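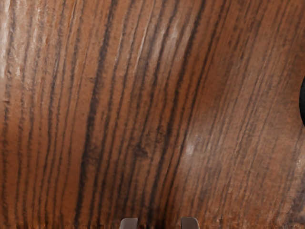 Figure 1. Brown wood, close up.

Nobody Wants Granny's Sideboard: Second-hand Furniture Prices in Ellcombe

Embla Isaksson
Local Economies module, final project report

1. Background

My grandparents bought their dining set believing it would pay for something one day. When the house was cleared in August, it paid for lunch, and not a very good lunch. The man from the saleroom called it "brown furniture" in the voice a vet uses for an old dog.

The term covers most dark wooden furniture made before people started buying it in flat boxes. Dealers agree that prices have fallen since the 1990s, but they don't agree on why. I wanted to see what brown furniture sells for in one small town, and whether sellers and buyers blame the same things.

2. Method

I followed the furniture section of the general sale at Pretidlow, the larger of the two Ellcombe salerooms, until I had 134 lots. For each one I wrote down the type of furniture, the estimate and the hammer price. I left out anything painted, as paint seems to double the price and I had enough problems.

I also spoke to sellers, buyers and the owner of Ashour, a second-hand shop by the station. My original plan included a questionnaire. I printed around 300 copies and left them at the saleroom desk, where most were used for writing down lot numbers. The replies I did get are mentioned below but not given much weight.

3. Results

The full list made £3,809 under the hammer. Of the lots offered, 17 failed to sell at all, and these were nearly all large: wardrobes, a bookcase with doors, and a sideboard that came back at the next sale looking no smaller.

Small pieces did best. Bedside cabinets, stools and narrow desks often beat their estimates. Dining tables were the saddest group. Several went for less than the chairs sold separately from them, and one buyer told me he was only after the screws and the top.

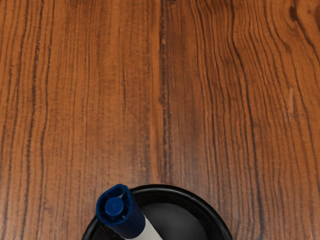
4. What people said

Sellers blamed the young. The young, when I found any, blamed their stairs. Renters move often and few want to carry a wardrobe down three flights every time the lease ends. Two buyers said they liked dark wood but their landlords had already filled the flat with white shelves.

The owner of Ashour had a different view. He thinks the trouble is dining rooms, or the lack of them. People eat in the kitchen or in front of the television, and a table for eight has nowhere to go. He has started cutting tall cupboards in half and selling the two halves, and says he gets more for the bottom.

Online selling came up less than I expected. Luramer, the listings site most people here use, is free to post on, but the buyer has to collect. One seller had offered a chest of drawers there for nothing and had eleven messages asking if she could deliver it.

5. Problems with the study

One saleroom is a small sample, and a rainy one. On two evenings the turnout was so low that I may have affected the market by sitting in it. I was once taken for a bidder while scratching my ear, and the lot has been removed from the results. It is a footstool and I am using it.

I did not record the age or condition of each piece, because I can't tell a restored leg from an original one. A second attempt should bring somebody who can.

6. Findings

Size mattered more than looks in this sample. The pieces that sold well could be carried by one person and would fit beside a bed. Most sellers started with a figure in mind from a television programme or an old insurance letter, and the gap between that figure and the hammer price explains much of the bad feeling in the car park.

I would like to repeat the work in spring, when house clearances are said to pick up, and to add delivery costs for each lot. My grandparents have asked not to be shown the results.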